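Penry households asked to check toilets and taps as water use climbs

2026-07-07

Households in Penry are being asked to check their toilets, taps and outdoor fittings for leaks after the town's water use went up through the autumn instead of dropping as it normally does.

Penry Shire Council said the increase first showed up in the April meter readings, mostly in the older streets between the Felby Road roundabout and the river. Crews have since walked the mains in that part of town and found no major break, which leaves small leaks on private properties as the likely cause.

Water services manager Lucía Segura said most people with a leak would not know they had one.

"A toilet can run into the bowl very slowly, all day and all night, and you won't hear it unless the house is quiet," she said. "Then the bill comes and people think the meter is wrong. We do get the odd faulty meter, but usually it's the toilet."

The simplest test is to put a few drops of food colouring in the cistern and leave it for half an hour without flushing. If colour shows in the bowl, the seal or the inlet valve needs replacing. Either part can be bought at a hardware store and fitted by most people at home, although tenants should talk to their landlord or agent first.

The council is also asking people to read their own meter last thing at night and again in the morning before any water is used. The numbers should be the same.

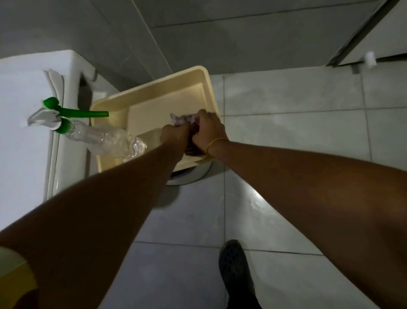

Penry Shire Council -- Water and Waste Services

A free leak kit will be available from the customer service counter in Javden Street from Monday. Each one has dye tablets, a spare tap washer in the two common sizes and a card for writing down meter readings. Kits are limited to one for each household and can be picked up on someone else's behalf with a copy of their rates notice.

People who can't do the checks themselves can book a home visit. Plumber Benjie Mangubat has been contracted to do the visits on Tuesdays and Thursdays until the end of August, and 78 homes are already on the list. Pensioners and people with a disability will be seen first.

Mr Mangubat said he would fix a worn washer or seal on the spot at no charge. Anything bigger, such as a cracked pipe under a slab, would be written up for the owner to get quotes.

"I'm also looking at the hot water overflow and the garden taps," he said. "Garden taps get forgotten in winter. They drip into the grass and the grass looks nice and that's it."

Owners who repair a hidden leak may be able to have part of their bill taken off. They need to send in the plumber's invoice within two months of the work being finished, along with a meter reading taken after the repair. The allowance can be claimed once in any two-year period and does not cover leaking toilets or taps, pools or irrigation systems.

Cr Kuo-hua Mok told last week's council meeting that he supported the kits but wanted to know why the old mains near the river had not been replaced. The work was put in the long-term plan four years ago and has been moved back since.

"We're asking residents to do their bit, which is fair enough," Cr Mok said. "They'll want to know we're doing ours."

Ms Segura said a report on the mains would come to council in September. The first stage would cover Flidach Lane and the lower end of Felby Road, where there were 17 call-outs for repairs last financial year.

There are no water restrictions in Penry at present and the council does not expect to bring them in before summer. The reservoir is at a normal level for July. Ms Segura said the concern was the cost of treating and pumping water that was then lost, and the load on the treatment plant, which is due to have one of its filters out of service in spring.

Felby Road resident Fiifi Aryee said he did the dye test on the weekend after his last bill came in much higher than usual. The water in the bowl turned blue within ten minutes.

"It was a very cheap part," he said. "I'd been putting it down to the kids having long showers, so I've had to apologise."

To book a home visit, call the council's customer service team between 8.30am and 4.30pm on weekdays, or ask at the counter. Leaks in the street or on a nature strip can be reported at any hour on the same number -- choose the option for water faults.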